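Reading time: 4 min

Print | E-mail

The Letter from Skommont

The letter came in May, when the plum trees behind the bakery had already lost their flowers. Fatemeh Ebrahimi found it under the door, with a wet corner, and she put it on the shelf above the oven to dry. She did not open it. She had loaves to turn, and the first customers would come at six.

She knew the handwriting. It leaned to the left, as if the wind was always blowing on it. In 26 years she had not received one word in this handwriting, and now there was an entire envelope of it, standing between the salt and the radio.

At eight o'clock Hervé Renaud came in for his bread. He was a retired teacher of geography and he bought the same dark loaf each morning, and each morning he asked if it was fresh.

"It is fresh," said Fatemeh. "It was fresh yesterday also."

"You are angry today."

"I have a letter."

He looked at the shelf. He was too polite to go closer, but his neck became longer.

"From Skommont," he said. "I can see the stamp. They always put the lighthouse on it. I taught for two winters there, you know. It is a town where the fog comes into the kitchen and sits down with you."

"My brother lives there," said Fatemeh.

Hervé had bought bread from her for a long time and he had never heard of a brother. He paid, he took the loaf under his arm, and he did not go out. He stood by the window and pretended to study the street.

The quarrel had been over a house. Their father, old Ahmadpour the watchmaker — she had carried another name since her marriage — left behind him a small house in Mendale, with a green gate and a roof that let in the rain. He left it to both of his children. Her brother wanted to sell it and she wanted to keep it. They said things to each other in the garden, in front of the neighbors, and then he sold his half to a cousin and took the night train to the north. The cousin sold it again. The last time she passed through Mendale, the gate was painted white.

What hurt her was a smaller matter. Their father had owned a clock, a small one for traveling, in a leather case. As a child she was allowed to wind it on the evenings when she had been good. After the train left, the clock was not in the house anymore. 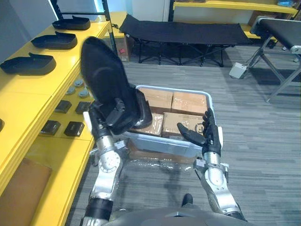
When the morning customers were gone, she washed her hands, dried them finger by finger, and took the letter down. Hervé was still at the window.

"If you are going to stay, then sit," she told him.

He sat on the flour sack.

She opened the envelope with the bread knife. There was one sheet of paper, written on both sides, and she read it slowly, moving her lips a little.

Her brother wrote that he was well, except for his knees. He wrote about his boat, which was named Sisar, and which he had sold because of the knees. He wrote that a boy in the harbor wanted to learn how to repair clocks, and that he was teaching him what he remembered. For this he had taken the traveling clock apart on the kitchen table, and he had found something inside the leather case, behind the lining. It was a note from their father. He had copied it for her, word for word.

She turned the sheet over.

"The clock loses two minutes each day," their father had written. "I never corrected it, for it gave us two minutes more of the evening, and the children liked this."

Fatemeh read it a second time, and then she read it to Hervé, and her voice was not steady.

"Is this true?" he asked. "You went to bed late?"

"I thought it was because I had been good."

Outside a truck went by and the window shook. Hervé brushed the flour from his trousers, which only made it worse.

"And what does he want, your brother?"

She looked at the end of the letter. "He asks if I would like to have the clock back. He writes that there are 469 kilometers between us and he does not trust the mail with it. He writes that the room with the yellow wall is free in summer."

"There is a train," said Hervé carefully. "It leaves in the evening. You should bring a coat, also in summer. I say this because of the fog."

"I cannot close the bakery."

"No," he agreed. "Of course."

He took his loaf and went to the door. With his hand already on the handle he turned around.

"I can turn a loaf," he said. "I think I can. You would have to show me."

Fatemeh folded the letter along its old lines and put it in the pocket of her apron. The radio was giving the weather for the coast, and she reached up and made it louder.

"Come tomorrow at four," she said. "And wear other trousers."

Contact | Copyright, all rights reserved | Back to top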